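Pens in Daily Use: How Long They Last and Where They Go
Project report by Yara Karaki, 28 October 2018

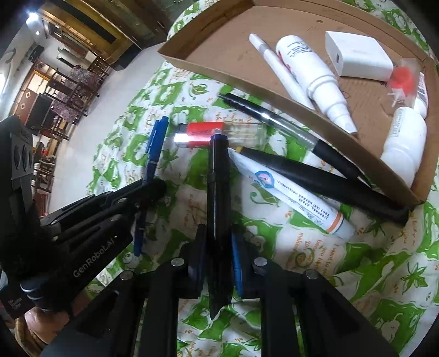

Most households own more pens than they use. My project looked at what happens to a pen between the day it comes into the house and the day it stops writing or disappears. I picked the subject after reading in our textbook that everyday goods are hard to study because people pay little attention to them. Pens and markers end up mixed with other small things, the way they lie with tubes and other articles in front of the shallow cardboard box on the green-and-white tablecloth, and after that they are hard to keep track of. I wanted to find out how much of a pen's ink gets used before that happens.

Background

The town of Clustthorpe had a small pen works until the site was turned into storage units. The firm was called Ament, and it made refillable ballpoints for offices and schools. A local history booklet in the town library says that Ament sold refills for longer than it sold pens, as many customers kept the same barrel for years. The stationery shop that took over its customers, Luo, now sells mostly disposable pens in packs. The owner told me that refills take up one drawer in the shop and that she orders them once a year, in February.

Method

I gave out 200 new black ballpoints of one model, Mindidix, to students and staff who agreed to take part. Each pen had a number on a paper band under the clip. People were asked to use the pen as they normally would and to return it when it stopped writing, or at the end of the study if it still worked. The study ran for 8 months. Lost pens were to be reported by leaving a note in the box outside the library.

To find out how much a full pen could write, I took one unused pen from the same batch and drew straight lines on lined paper until it stopped. I did this over several evenings, with a ruler, and added up the lengths. The total came to 3401 feet. A second pen gave 3267 feet. I had expected a bigger difference, because I pressed harder with the second one.

Results

Very few pens came back empty. The largest group was pens reported lost, and the next largest was pens that came back still working with a good part of the ink left. A smaller group was never heard of again, and I counted these with the lost ones. Several pens came back with chewed caps or without the clip, but the numbers could still be read.

Staff kept their pens longer than students did. The school office returned nearly all of its pens, and these also had the least ink left. They were kept in a cup at the front desk and used mostly for signing forms. Students carried theirs in bags and pockets and lent them out often. One pen was returned by a person who had not been in the study and had found it on a bus.

Problems

The ink level was read by holding the refill next to a scale on a strip of card. This worked for most pens, but the last part of the ink sticks to the wall of the tube and is hard to judge. I should have weighed the refills before and after. I also did not ask people how many other pens they were using at the same time, so I can't say how much of their writing was done with mine.

The line test is not the same as handwriting. A ruler line is drawn at an even speed, and the ball does not stop and start. A better test would use a page of copied text.

Further work

It would be useful to repeat the study with a refillable pen that costs more, to see if people take better care of it. Luo has offered to supply a box of these at a discount. The numbered bands held up well and could be used again, though the glue left a mark on the barrel that did not wash off.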